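The Night Shift Grippers

By the time I got to Trillcombe the left gripper had been dropping shirts for two days, and I could not have been happier. I love a dropping gripper! It means something in there has moved, and I get to go find it.

I was the new hire at Zuvholm, three weeks in, and my whole job was the hand-held tools. They came back to me with loose screws, lint in the joints and finger pads that closed a hair crooked. The one from the long table was number 2661, and its logbook ran back to May. Somebody called Nomura had written every entry in tiny square letters, the last one being "pads again, sorry, old friend."

So I took 2661 out to the table and squeezed the handle. Click, click, drag. There was the drag - right at the end, like a door catching on a rug.

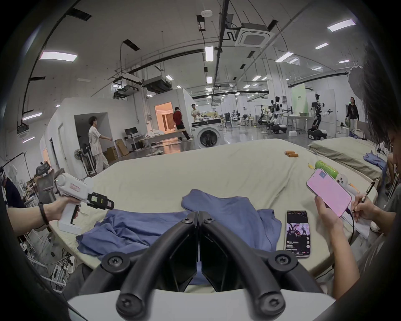 Finger pads are the best part of the whole tool, if you ask me. Everything else is just there to bring them to the cloth. I leaned in until the two black pads made their V over the blue heap and followed the curved arms back to the round screw heads, one after another, the way my grandmother used to read a hem. Across the table a pen kept moving over a white sheet and never slowed down for me. I loved that. It felt like working in a kitchen.

I backed the first screw out half a turn and tried again. Click, click, drag. The second - click, click, and a smaller drag. Then I found it, a single blue thread wound tight behind the joint, so fine I had to catch it with tweezers. It came out and kept coming, nearly 300 millimeters of it!

I set the screws, squeezed 3 times and heard nothing but clicks. Then I lowered the pads onto a sleeve, closed them and lifted, and the whole garment came up with me and stayed up.

I taped the thread into the logbook under Nomura's last line. Next to it I wrote "found your trouble, she's fine now," and went to see what else was broken.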